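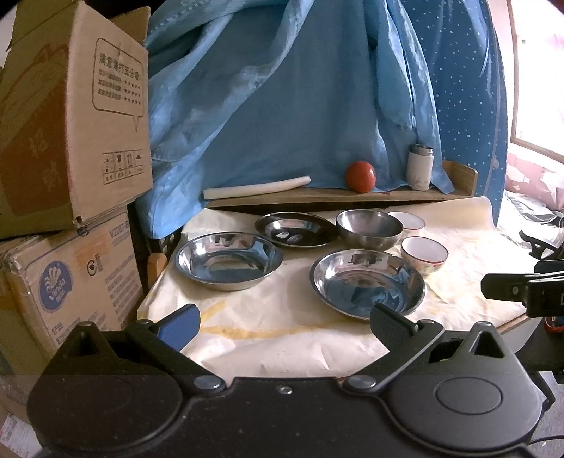

The first rule of the Wirbridge robotics club is that you bring your own dishes.

Gaurav Uniyal came up with that one two years ago, when the club had 9 members, one working motor and a habit of testing everything on foam blocks. Foam blocks are wonderful. They're light, they're square, they squish a little when you grab them, and a student can go home after an evening of picking them up feeling like a genius. Then Uniyal, who teaches physics and runs the club after hours, handed his best team a steel bowl and asked them to put it inside another steel bowl.

"Forty minutes," he says, grinning at the memory. "And it ended up on the floor. They were so mad. They came back the next night with every bowl in the house!"

The club has 21 members now, and bowls are what it does. Members work in pairs with hand-held grippers, two-fingered tools that you hold and squeeze yourself, with a camera looking out over the fingers. You do the job the way you'd want a robot to do it, and the recording becomes a lesson. Gather enough lessons and you can train a program to try the same job with a real arm. A lot of the sessions happen at home, on kitchen tables and in bedrooms, wherever a student can clear enough space to spread out some dishes.

It sounds simple until you try it. I got a turn during my visit, under the supervision of a very patient eleventh grader, and I can report that a shallow bowl is a slippery, spinning little monster. Come in too flat and the fingers skate along the rim. Come in too steep and one finger bumps the bottom while the other closes on nothing. The trick, she told me, is to put one finger inside the bowl and one outside, pinch the rim, and wait a beat before you lift. I got it on my fifth try and felt ridiculously proud.

Shiny steel adds a problem of its own. A polished bowl is basically a mirror, so the camera sees the window, the ceiling and whoever happens to be leaning over the table, all bent into a curve. The students argue about this constantly. One camp wants to use only white ceramic until the program gets good. The other camp, which is louder, says people own steel bowls and the program had better get used to it. For now they mix the two, and they move everything between takes so no two layouts are the same.

The fingertips get argued over as well. Corrado Palumbo, a senior who handles most of the club's hardware, keeps a cookie tin full of pads cut from anything he can get his hands on: bike tubes, shelf liner, the sole of an old sandal. Smooth rubber grabs glazed ceramic beautifully, he says, but it squeaks and sticks on steel when you want to let go. Textured pads release better and slip more. He has a notebook with his results in it, and he'd like it known that the sandal did very well.

"People think the fun part is the code," Palumbo says. "I like the code. But I've learned more from dropping stuff."

By the time I visited, the club had logged 2,306 takes. Every one gets watched by somebody other than the person who made it, a job that comes with snacks and a good deal of heckling. If a bowl gets nudged by an elbow, or the stack leans, the take gets a note. The messy ones are kept in a separate folder. A few members want to train on those too, to see whether the program can learn to recover after a bad grab – which strikes me as a very good question for a teenager to be asking.

All of this is headed toward the Ljungberg Table Challenge, the regional contest that opens on 29 September 2018. Teams get 30 minutes to set up and then have to clear a table they've never seen before, stacking what stacks and setting the rest aside. Last year the club's entry, an arm named Notau, nested two bowls perfectly and then tried to nest a third into the judge's coffee cup. They placed second to last. The video still gets played at the end-of-year party.

This year's arm is called Flornow, and it has a new wrist, better motors and a whole lot more practice behind it. On the evening I watched, it stacked three bowls in a row while the room got quieter and quieter. The fourth clipped the rim, wobbled, and slid in anyway, and you would have thought somebody had scored in overtime. Uniyal was yelling louder than any of the kids.

New members can join in October, after the contest. No experience is needed and the tools are shared. You'll want a couple of bowls, and Palumbo says he's running low on sandals.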